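Reading time: 4 min

CHAPTER 6
A Morning in the Test Bay

6.1 Purpose of the visit

Chapters 4 and 5 treated grasping as a problem on paper. A part had a known shape, a known weight and a known friction value, and the gripper closed on it along a line we were free to choose. This chapter starts from a visit to the Jemholm works on a Thursday open day, where the problem is posed with household goods. The rest of the chapter refers back to the visit, and the exercises at the end use the same layout.

The demonstration unit at Jemholm is called Clivis. It is a two-finger arm working inside a small enclosure with patterned walls, and visitors watch it from behind a rail while the wrist view is shown on a monitor. The bay is 430 centimeters from the rail to the back partition. Sessions last most of the morning, with a short break while the work area is reset.

The goods are of two kinds. Rigid items are plastic containers with rounded ends. Soft items are cloth, including a canvas tote bag with a printed design. The distinction matters because a rigid item keeps its shape when it is touched and a soft item does not. Everything said in Chapter 4 about contact points holds for the first kind and has to be reworked for the second.

6.2 The soft item

A tote bag has no fixed outline. Its rim may stand, fold or roll, and the controller must find a graspable edge in whatever state the cloth is in. In the wrist view one finger reaches up into the mouth of the bag, close to the rolled hem. At this range the bag covers most of the lower part of the picture, and the planner has little else to measure against except the walls and the corner post.
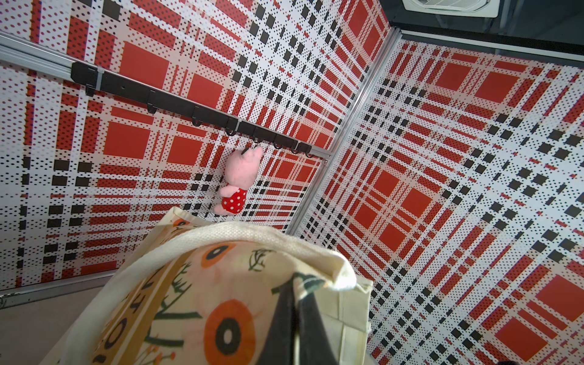 Fang objected to this account during the discussion period, saying that the rim is the wrong thing to look for. A hem can be folded under itself and still look like an edge, and a gripper that trusts it will close on two layers when it wanted one. Fang would track the seams, because a seam stays in the same place on the cloth however the cloth is lying.

The objection is a fair one and we return to it in Section 6.5. Seam tracking needs a sharper view of the cloth than a close wrist camera usually gives. It also fails on goods without visible seams. For the present it is enough to note that two different features can define the same grasp — and that they fail under different conditions.

The enclosure itself is worth a remark. A bold plaid gives the vision system many corners to match between one view and the next. Where the pattern is dense, the arm's position can be checked against the wall even when the item in hand hides the floor. Plain walls would give fewer matches. The cost is that a busy background makes it harder to separate small items from what lies behind them.

6.3 The rigid items

The containers present the opposite case. Their outlines are simple and their long sides are straight. The difficulty lies in spacing. When containers are lined up side by side, a finger must enter a narrow gap without pushing the neighbor out of line. The approach is therefore planned from the gap first and the container second. 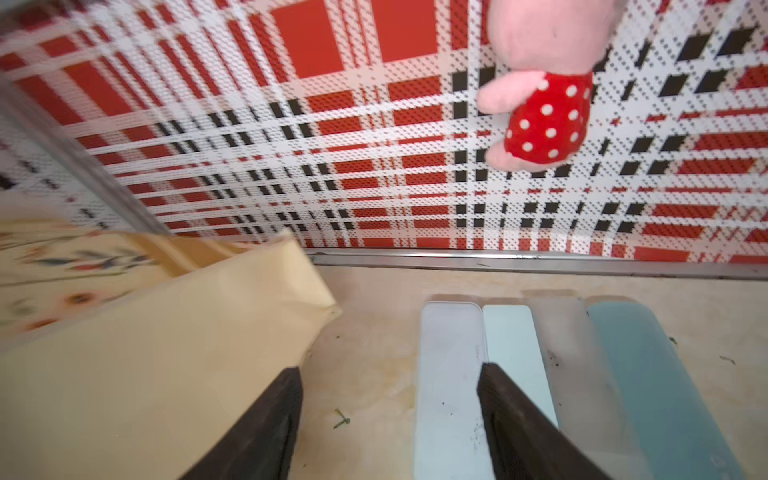

Clearance is taken as the free width of the gap less the thickness of the finger at the depth of contact. For the worked problems in this chapter, allow a margin of 2 millimeters on each side of the finger. A tapered finger enters more easily than a square one, but its clearance shrinks as it goes down, and the figure that counts is the one at full depth.

Translucent plastic adds a second difficulty. The floor shows through it, so an edge detector may report the floor where it should report the container. The Erkden method, used in the solutions to Exercises 6.7 through 6.9, compares the rim and the base and accepts an edge only when both agree.

6.4 Soft and rigid items together

Most of the hard cases come from the two kinds lying close to one another. Cloth bends into the space a finger needs, and it may hide part of a container from one side. The wrist view then holds a large, blurred area of fabric and a smaller, useful area of floor. A planner that weighs every pixel equally will be misled by the fabric. One that gives more weight to the region near the fingertip will do better, provided that the fingertip can be seen.

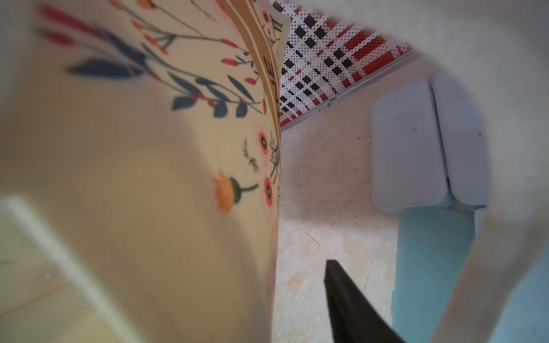
6.5 Terms used in this chapter

Approach line: the path of the gripper from its last free position to first contact.

Clearance: the free width on either side of a finger, measured at the depth of contact.

Occlusion: the hiding of one item by another, or by the gripper, from a given viewpoint.

Edge feature: a rim, hem or seam used to locate a grasp. Fang's objection may now be put in these terms — the hem is an edge feature of the cloth's current shape, and the seam is an edge feature of the cloth itself.

Contact the course office for corrections | Copyright, all rights reserved | Back to top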